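Larkura wire-handling cell, seen at the Fuvetti open day in October

I went mainly to see the Larkura cell sort wire harnesses. Primo Guerra ran it for us and took questions while it worked. The job was twisted blue-and-white harnesses with small plastic connectors, handled over a yellow divided tray.
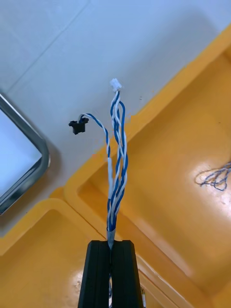

Guerra gave the rate as up to 298 harnesses a shift, with one person refilling trays. Noise was low enough to talk over. I disliked the menu screens, and changing to a new part takes 2 hours. Good for steady work, poor for short runs. Four out of five.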